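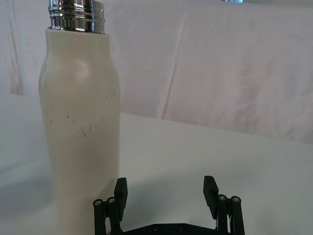 Page 2 of 4

Grippers and end effectors > Parallel linkage or straight slide for bottles?

nima_a
Back with the wrist camera view. The gripper is the Worari with the flat black pads, jaws open beside the cream bottle. I've been comparing it with the Hilis slide gripper on the same arm and the same controller. 18 tries each, bottle upright, cap off. Worari held 18. Hilis dropped 2, both when it came in high near the shoulder.
I'm leaning towards keeping the Worari. Does anyone have a good reason not to?
Nima Ansari

grubscrew
What height were you gripping at? The body narrows under the neck, bulges a little lower down and then straightens out. If the Hilis was closing on the curved part I'm not surprised it slid off. I wouldn't hold that against it.

nima_a
Same starting heights for both. Most were on the straight part, a few were higher up on purpose.

B_Aberg
I'd look at the arc before deciding. With a parallel linkage the pads stay square to each other but the tips move forwards or back as they close. On a tall bottle that's fine. On anything short you'll hit the table or miss. I went through this in February with the Matei arm and ended up putting a height correction in the controller for every opening width.
Borghild Åberg

tinplate
Don't agree that it's a big problem. The correction is one small table of numbers. You do it once and forget it. The slide on the Hilis gets grit in it and then you're cleaning it every week.

B_Aberg
You do it once per set of fingers. Change the pads and you do it again. And mine has never needed cleaning weekly – it depends where you keep it.

ploverfield
Different question. Where's the camera sitting? From that view you get both fingertips and the screw heads on the rods, but the bottle goes off the top and bottom. Can your software find the bottle at that distance?

nima_a
Not well. I find it from further out and then go in on the last known position. The white table and white cloth don't help much with a cream bottle. The chrome neck is the easiest thing to pick out.

grubscrew
I'd be wary of using the neck. It's shiny, so the bright bands will shift as the camera moves. The dark scuffs halfway up the body might do better, at least for that one bottle.

tinplate
Until he swaps to a clean bottle. Put a dark cloth up behind it and use the outline.

nima_a
Dark cloth is easy enough, will try that. I'll also run both grippers again on the straight part only and leave the shoulder out of it. Borghild, could you post your correction table?

B_Aberg
Yes, this evening. It's for longer fingers than yours so don't copy the values – just the layout.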